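Nakodby Boxes – Gallery

Small wooden boxes with drawers, made to sit on a table, a desk or a shelf.
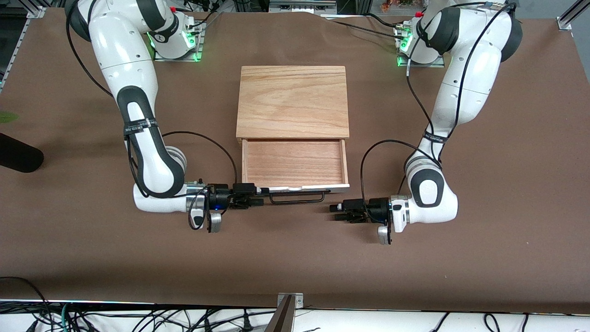

Nakodby is a small workshop that makes drawer boxes and a few related things. We started with one box for stationery and kept getting asked for others, so there is now a short range, plus the odd one-off. The gallery page goes with the price list and has a line or two on each box, the parts that go into it and how people use it. New entries go in when we have time to write them up. The last batch went in on a Thursday in June.

All the boxes are wood and all of them are made to be used. If you want something to keep behind glass, we are probably the wrong shop.

THE BOXES

Akau, single drawer
The first box we sold and still the one most people order. One drawer, one handle, nothing on the top. It holds pens, tape, batteries, keys and the other things that end up on a table by the door.

Akau, deep
The same front with more room behind it. It was asked for by people who wanted to put the box against a wall and lose less space behind it. Balls of yarn fit, and so does a stapler.

Akau, tall
Two drawers, one above the other, both the same height. The lower one takes the heavy things. We tried a version with a shallow drawer on top and it looked fine, but the drawer was too shallow for anything thicker than a pencil.

Vustholm, card box
Made for index cards and recipe cards. The drawer has a loose divider that can go in any of 12 slots. A full drawer of cards is heavy, so the bottom panel is thicker than in the Akau.

Vustholm, sewing box
A card box without the slots, with a lift-out tray for thread. The tray is plain on purpose. People who sew already have their own idea of where the needles go.

Menon, tea box
Wide and low, with a drawer that is left unfinished inside. Finish has a smell for the first few weeks and tea picks it up.

Menon, letter box
Takes an ordinary business envelope lying flat. A tall stack of mail will catch on the frame when the drawer closes, so it works best for people who open their mail.

WOOD

Boards waiting
Boards sit in the shop before we cut them. In winter they wait longer. The heater is at one end of the room and the boards nearest to it have to be moved twice.

Color
The same kind of wood comes in more than one shade, and it also changes with light. A box that stands in a window will be a different color in a year than one kept in a hallway. If you order two and want them to match, say so and we will cut both from the same boards.

Grain
Grain runs sideways across the drawer front on every box. On the sides it runs whichever way makes the stronger part. We don't fill the grain, so you can feel it under the finish.

Knots
Small tight knots are used. Loose ones go in the stove bin. A few customers have asked for a box with as many knots as possible, and we will do that when the boards allow it.

Offcuts
Offcuts long enough for a tray divider are kept. The rest are given away at the door in paper sacks.

DRAWERS

Fit
A wooden drawer needs a gap. With too small a gap it sticks in August, and with too large a one it rattles in January. We fit every drawer to its own box, and drawers from two boxes of the same model may not swap. There is a pencil mark under each drawer and the same mark inside its box – check that if you have more than one apart for cleaning.

Runners
No metal slides. The drawer rides on wood. A rub with a plain candle along the bottom edges is all it needs, once a year or when it starts to drag.

Stops
There is a small stop at the back so the drawer doesn't fall out when it is pulled hard. Tip the front of the drawer up slightly to get past it. The first boxes had no stop and we had letters about it.

Bottoms
The bottom panel sits in a groove and is not glued, so that it can move with the seasons. It may click when you put something heavy on it. The click is normal.

Lining
Felt is available in gray or green. It is cut to size and laid in, so it can be taken out and shaken. We don't glue it down.

HANDLES

Black metal handle
A wide handle is easier for stiff hands than a small knob, and it can be pulled from one end without twisting the drawer too much. It is held by screws from the inside of the drawer front. If it works loose, a quarter turn with a hand screwdriver is enough.

Wooden knob
Turned from the same boards as the box. It costs a little less than metal and takes longer to make, which we have not been able to explain to ourselves. Available on the Vustholm and the Menon.

No handle
A cutout in the top edge of the drawer front. It keeps the front flat, and dust gets in. Fine for paper, less good for thread.

Leather pull
We made a few of these. The leather stretched and the screws showed. It is off the list.

JOINTS AND GLUE

Corners
Corners are cut by machine and cleaned up by hand. They are glued and held in clamps overnight. A box that comes out of the clamps slightly out of square goes back to the bench, and if it can't be fixed it becomes a shop box. We have plenty of shop boxes.

Glue lines
Glue that squeezes out is left until it is like rubber and then lifted off with a scraper. Wiping it while it is wet pushes it into the grain and leaves a pale patch after finishing.

Sanding
We stop at 300. Going finer makes the wood shiny under oil and doesn't make it smoother to the hand, at least not to ours.

FINISH

Oil
Two coats, a day apart, wiped off well. Oil brings out the red in some boards and the yellow in others. It can be renewed at home with a rag and a spoonful of oil. Spread the rag out flat to dry outdoors afterward and don't leave it crumpled in a bin.

Wax
One coat over the oil, only if you ask. It marks when a cold glass is put on it.

Unfinished
Some people want to paint the box themselves. We send those out sanded and without the handle fitted, with the screws in an envelope in the drawer.

IN USE

On the hall table
Keys, a tape measure, stamps, a flashlight. The drawer is left open half the time and no harm comes of it.

On the workbench
Drill bits and small wrenches need a divider or they all slide to the front. Ask for the crosswise one. The lengthwise divider lets long things roll.

In the kitchen
Fine away from the stove and the sink. Steam will swell the drawer. We have had one back that lived over a kettle, and it closed again after two weeks on our shelf.

In a classroom
One school uses a row of Akau boxes for crayons. They asked for a number burned into each one, on the back, where it doesn't spoil the front.

For a child
Boxes are heavier than they look when the drawer is full. Take the drawer out first and then move the box.

CARE

Dust with a dry cloth. If something has spilled, use a damp cloth and then a dry one right away. Don't use furniture spray, as it leaves a film that oil won't go through later.

When the drawer sticks, wait a few days before doing anything to it. If it still sticks when the weather has turned dry, rub candle wax along the runners. If that doesn't help either, look for the shiny spot where wood has been rubbing and sand only there, a few strokes at a time, trying the drawer in between. More drawers have been spoiled by too much sanding than by too little.

Small dents can be raised with a damp cloth and a warm iron. Do the same on a scrap first if you haven't tried it before.

Scratches across the front are best left until the next oiling. Most of them get harder to see.

ORDERING

Boxes are made in batches of one model at a time. After the Akau comes the Vustholm, and after that the Menon, and then we start again. If you order just after a batch is done you will wait for the next one. The wait is usually 3 months. We write when the batch is started and again when the box is packed.

Item numbers are burned under the bottom of every box. Give us that number when you write about a repair or a spare handle. The single-drawer Akau with the black handle is 3080.

Spare handles, screws, felt and dividers are sent in an envelope at the price of the postage for as long as we have them. Replacement drawers can be made, but we need the box here to fit one to it. Please take everything out before you send it. We have a jar of buttons, stamps and foreign coins that came in with repairs, and you are welcome to ask about anything you are missing.

Visitors can pick up orders at the side door in the afternoon. The bell is on the left and it is slow, so give it a minute.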